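Search this blog Go
Home | Kitchen | Workshop | Notes | About

Pantry humidity, second round

July 14, 2026

The first round of measurements in June was not usable. The sensor sat on the shelf nearest the kitchen door, and every time the kettle ran the reading jumped and stayed up for most of an hour. Keith Bunting wrote to say that I was measuring the kettle. He was right. I moved the sensor to the back wall, 1436 mm above the floor, and started over.

The pantry in the Clallurstead apartment is a closet with an exterior wall on one side. The wall is cold in winter and stays cooler than the kitchen in summer. Warm air comes in when the door opens, meets the cool wall, and the relative humidity near that wall goes up even though no water has been added. A plain dial hygrometer in the middle of the closet will miss this. Mine read low for two years while the salt was caking on the bottom shelf.

The second run lasted 14 days. I changed one thing: the solid lower shelf came out and a slatted one went in, set off the wall by the width of my thumb. With the solid shelf, the corner behind the flour had very little air movement. With the slats, the corner tracked the rest of the closet closely and settled near the 40 percent line overnight. It still climbs after cooking, but it comes back down before I go to bed.

I also weighed the flour. A tub filled to 1100 g, lid closed, did not move on my scale over the whole run. A paper bag of the same flour, folded over and clipped, gained a little and lost it again, following the humidity with a delay. Neither result is a surprise. Flour takes up water from the air until it reaches balance with it, and folded paper slows that down without stopping it. For bread the difference matters less than people claim. For pancake mix with baking powder in it, I would use the tub.

Two notes on method. A cheap sensor should be checked before it is trusted. I used the salt test: damp table salt in a bottle cap, sealed in a bag with the sensor overnight, which should settle at 75 percent. The Allum sensor read a bit high and I corrected for that. The scale is a kitchen scale and resolves one gram, so small changes are invisible to it.

Nour Sfeir asked whether a desiccant pack in each container is worth the trouble. For salt and sugar, no. For crackers — yes, if the pack is dried out again on schedule.

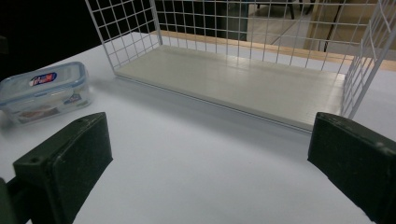
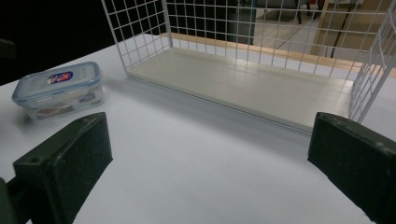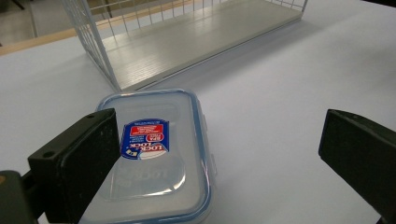
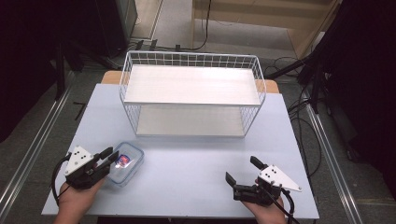 Filed under: Kitchen / Storage

The next run will leave the closet door open at night. I expect the wall corner to get drier and the upper shelves to get warmer, and the second effect may be bad for the oil. I will log both.

Related posts
Checking a hygrometer with table salt
Does rice need a sealed bin?
Kitchen scales and drift
Cold walls and closets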